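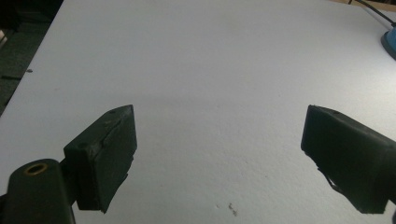
Open day walk-through checklist, demo room, Pranstead
Date: May 5, 2025
Filled in before the doors opened, with comments added after the second group left. OK means I'm happy, FIX means do it before the next visit, ASK means I want to talk to somebody first.

1. Floor and walkways

Route from the front door to the demo room clear: OK
Second exit unlocked: OK. I tried it myself this time, having been caught out in March when it was locked and I'd ticked it anyway (sorry!).
Mats flat at the edges: FIX. The one by the coat rack curls up and I tripped on it twice. Tape would do for now.

2. Hand-held gripper

Pads checked for wear: FIX. The face of one pad is looking worn, with a crease running across it, and its lower edge is ragged with a little notch at the corner. Fine for picking up foam blocks, but kids will be squeezing this thing all afternoon and I'd like a fresh pair on before the school visit.
Nothing hanging off the fingers: FIX. There's a thin loose strip under the other pad. Might be tape, might be a layer peeling off – I didn't want to pull it and find out ten minutes before opening.
Fingers open and close freely: OK
Pinch warning given before anybody tries it: OK for group one, a bit late for group two. Somebody had a thumb in there before I'd finished my sentence. No harm done, but say it first, then hand it over.

3. Demo surface

White surface in place: OK
Surface clean: FIX. Few crumbs or a smudge or something near the middle. Tiny, but it shows up like anything on white. Can we please keep the cookies at the Vustia table?
Cables out of reach of visitors: ASK. I'd like the thin black one moved farther back if it'll stretch.

4. Amadi arm (behind the barrier)

Barrier closed and latched: OK
Emergency stop tested: OK, pressed it 3 times, stopped every time.
Speed set to demo mode: OK
Sticker on the control box matches the log: OK, unit 2704.
One of us at the stop button the whole time: mostly. I ducked out for water and nobody took over, so the arm got paused. Next time we need 2 people on the rota for each slot.

5. Visitors

Room limit of 50 posted on the door: OK, and we stayed under it.
Safety glasses handed out: OK, but the Uketti ones fog up. Lots of grumbling.
First aid kit stocked: FIX, low on small bandages.

I'll go round again on the FIX items before the school visit. Spare pads are in the gray drawer if anyone gets there before me.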